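Laborbuch Wulasis, Gruppe Greifen und Wischen
7. Dezember 2023

Gleich vorweg, damit ich es morgen beim Übertragen finde: 187 Episoden im Kasten, davon nach erster Durchsicht 19 verworfen. Das ist unser bester Tag bisher! Im April haben wir für die Hälfte zwei Tage gebraucht und am Ende den Großteil weggeworfen.

Aufgaben heute: Flächen abwischen (senkrecht und waagerecht), Tuch aufnehmen, Tuch ablegen, Kartons vom Boden auf den Tisch und zurück. Die Kartons waren als Lückenfüller gedacht und sind dann doch fast der ganze Vormittag geworden, weil es so gut lief. Am Nachmittag nur noch Wischen.

Kalibrierung vor dem ersten Durchgang: Greiferweite links und rechts auf und zu, je zehnmal, danach Würfel vor die Kopfkamera drehen. Linker Greifer hatte wieder den kleinen Versatz beim Schließen. Habe den Nullpunkt neu gesetzt, nach der Pause noch mal geprüft, hielt. Wer morgen zuerst da ist: bitte trotzdem vor dem Start prüfen und den Wert ins Heft schreiben, auch wenn er stimmt. Ich will wissen, ob er wandert oder springt.

Wir arbeiten ja mehrere Leute gleichzeitig im selben Raum, jeder mit eigener Ecke, und das ist für die Daten herrlich. In den Aufnahmen der einen läuft hinten jemand anders herum, bückt sich, steht mit dem Rücken zur Kamera, und genau so sieht es später auch aus, wenn Ambrosio zwischen Menschen putzen soll. Im alten Labor hatten wir weiße Wände und sonst gar nichts. Das Modell konnte dann auch nur weiße Wände.
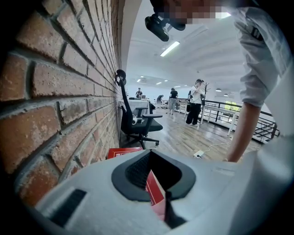

Heft 84, S. 19

Notiz zur Weitwinkeloptik am Greifer: Gesichter kommen beim Vorbeugen viel öfter ins Bild, als wir bei der Planung gedacht haben. Verpixelung läuft in Brorier automatisch beim Einlesen, das passt. Ich möchte aber, dass es auch im Einweisungsblatt steht, in normaler Sprache, vor der ersten Aufnahme. Zwei Leute haben mich heute danach gefragt, und beide waren erleichtert, als ich ihnen ein fertiges Band gezeigt habe. So etwas darf nicht davon abhängen, ob jemand fragt.

Ziegelwand: optisch ein Geschenk. Die Posenschätzung hängt sich an die groben Steine und Fugen und bleibt stabil, selbst bei schnellen Drehungen. Holzboden mit den Reflexen der Deckenleuchten ist schwieriger, da verliert sie ab und zu ein paar Bilder. Habe in Brorier die Schwelle für glänzende Bereiche etwas angehoben. Muss man über Nacht rechnen lassen, Ergebnis morgen hier nachtragen.

Jetzt zum eigentlichen Punkt, wegen dem ich überhaupt so viel schreibe.

Milagros Dela Peña war den ganzen Tag dabei. Sie leitet bei Draltura die Reinigung in der Frühschicht und kennt die Häuser, in denen Ambrosio ab dem Frühjahr mitlaufen soll, besser als jeder Grundriss. Ich hatte sie gebeten, einfach zuzuschauen und zu sagen, was ihr auffällt. Nach zehn Minuten hatte sie selbst die Greifer in der Hand. Nach einer halben Stunde hat sie unser Aufgabenblatt umgeschrieben, und zwar gründlich!

Was sie geändert hat:

Tuch falten. Wir haben das Tuch bisher irgendwie gepackt, mitten drin, und losgewischt. Sie faltet es vorher so, dass man mehrere saubere Seiten hat, und dreht es nach jeder Fläche. Mit den Greifern ist das fummelig, es geht aber, wenn man die Tischkante zu Hilfe nimmt. Neue Unteraufgabe, Arbeitstitel »Falten an der Kante«. Erfolgsquote bei ihr nach etwas Übung deutlich über meiner. (Ich übe das seit April.)

Reihenfolge. Von oben nach unten, das wussten wir. Aber auch: erst das, was selten angefasst wird, dann das, was alle anfassen, mit frischer Seite. Griffe und Geländer also zum Schluss. Bei uns kam das Geländer immer zuerst, einfach weil es im Skript oben stand.

Schilder und Tafeln. Hatten wir gar nicht auf der Liste. Sie meinte, Hinweisschilder seien das Erste, was bei einer Abnahme auffällt, und das Letzte, woran jemand denkt, weil man sich dafür bücken oder strecken muss. Also haben wir den Nachmittag fast komplett damit verbracht, vor allem mit den tief sitzenden. Glatte Fläche auf rauer Wand ist für das Modell ein schöner Fall: Am Rand ändert sich der Widerstand sofort, und man sieht in der Greiferspur, wie die Leute kurz nachgeben.

Druck. Da haben wir lange diskutiert. Ich wollte möglichst gleichmäßigen Druck, damit die Kurven sauber sind. Sie drückt am Anfang stärker und wird dann leichter, und wenn sie einen Fleck findet, geht sie mit kurzen Strichen zurück. In den Daten sieht das unruhig aus. Es ist aber die Art, wie jemand wischt, der es seit Jahren kann, und die wollen wir doch haben. Entscheidung: keine Vorgabe mehr zum Druck, jeder wischt so, wie er wischen würde. Wir schreiben nur dazu, wer wie lange Erfahrung hat.

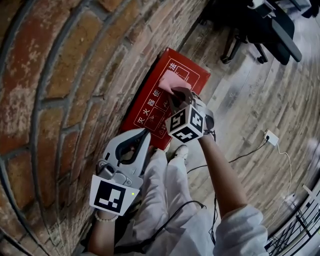
Die Körperhaltung ist noch so ein Thema. Tief unten arbeiten mit zwei Greifern ist anstrengend, das merkt man nach der zwanzigsten Episode im Rücken und nach der dreißigsten im Handgelenk. Wir haben deshalb ab Mittag alle 15 Minuten gewechselt: tiefe Aufgabe, Tischaufgabe, Pause. Die Quote ist dadurch gestiegen, obwohl wir mehr Pausen hatten. Bitte so beibehalten. Und die Handschlaufen vor jedem Durchgang neu einstellen, ich habe das heute bei mir zweimal vergessen und sofort angefangen zu verkrampfen.

Kabel: über den Beinen ist lästig. Man gewöhnt sich dran und macht dann kleine Ausweichbewegungen, die im Datensatz landen. Vorschlag aus der Runde war eine Führung hinten am Gürtel nach oben. Probieren wir morgen mit Klettband, kostet nichts. Die weiße Leitung am Boden bitte festkleben, solange wir dort arbeiten.

Gespräch mit Milagros in der Pause, aus dem Gedächtnis notiert. Ich habe sie gefragt, wie ihre Leute über Ambrosio reden. Ihre Antwort war, dass es zwei Lager gibt. Die einen freuen sich, weil er die langen Flure übernehmen soll, und die Flure mag keiner. Die anderen fragen, was mit den Stunden passiert, die dann frei werden. Sie selbst steht irgendwo dazwischen. Am wichtigsten war ihr, dass die Leute nicht zu Aufpassern werden, die neben einer Maschine stehen und warten, bis sie hängen bleibt. »Dann wische ich lieber selbst, da bin ich schneller und ärgere mich weniger.«

Das habe ich mir dick unterstrichen. Unser bisheriger Plan sah nämlich genau so eine Rolle vor: eine Person pro Etage, die eingreift. Auf dem Papier ist das die günstigste Lösung, und ich fand sie selbst lange vernünftig. Neuer Vorschlag, den ich am Montag in die Runde mit Draltura mitnehme:

Die Aufnahmen werden Teil der normalen Arbeitszeit, bezahlt wie die Schicht, freiwillig, höchstens zwei Stunden am Stück. Wer etwas vormacht, bekommt am Ende zu sehen, was Ambrosio daraus gelernt hat, auf dem echten Gerät, im eigenen Haus. Und wer eine Ausführung schlecht findet, kann sie in Brorier markieren und selbst eine bessere aufnehmen. Damit haben die Leute, die das Handwerk können, auch das letzte Wort darüber, wie es gemacht wird.

Zu den freien Stunden kann ich nichts versprechen, das entscheidet Draltura. Ich finde aber, es gehört auf den Tisch, bevor das erste Gerät durch einen Flur fährt. Milagros will eine Liste von Arbeiten mitbringen, die seit Jahren liegen bleiben, weil die Zeit fehlt: Heizkörper innen, Lampenschirme, Fugen. Die könnten in die frei gewordene Zeit wandern. Ich bin gespannt, wie lang die Liste wird.

Was mich heute wirklich begeistert hat - und das sage ich nach einem ziemlich langen Tag - ist, wie schnell das mit den Handgreifern geht, wenn jemand die Arbeit kennt. Mit der Fernsteuerung im Frühjahr haben wir stundenlang erst mal beigebracht, wie man den Arm bewegt, und jede Bewegung sah danach aus. Mit den Greifern nimmt man das Tuch und wischt. Die Einweisung für Milagros bestand aus drei Sätzen, und ihre vierte Episode war schon brauchbar. Man sieht in der Kurve richtig, dass da eine Hand arbeitet, die weiß, was sie will. Ich habe mir die Spuren nach Feierabend noch eine Weile nur so angeschaut.

Verworfene Episoden, kurz sortiert: meistens Tuch verloren und nicht wieder aufgenommen, ein paar mit verdecktem Marker, zweimal habe ich den Start zu spät gedrückt. Die mit dem verlorenen Tuch würde ich gern doch behalten, in einem eigenen Ordner. Wenn Ambrosio das Tuch fallen lässt, soll er es ja auch aufheben können, und dafür bräuchten wir ohnehin Beispiele. Meinungen dazu bitte hier drunter.

Offen für morgen:
Nullpunkt linker Greifer prüfen und eintragen
Kabelführung am Gürtel
Einweisungsblatt um Absatz zu Gesichtern ergänzen
Aufgabenblatt neu drucken, alte Fassung aus dem Raum nehmen
Tücher nachbestellen, verschiedene Farben, auch Mikrofaser in Grau, damit das Modell sich keine Farbe merkt
Ziel: 100 Episoden »Falten an der Kante«, verteilt auf möglichst viele Leute

Nachtrag, abends: Brorier hat die ersten Bänder vom Vormittag durch. Die Spur an der Wand sieht sehr gut aus, beim Boden warte ich noch auf den zweiten Lauf. Rechner bitte anlassen.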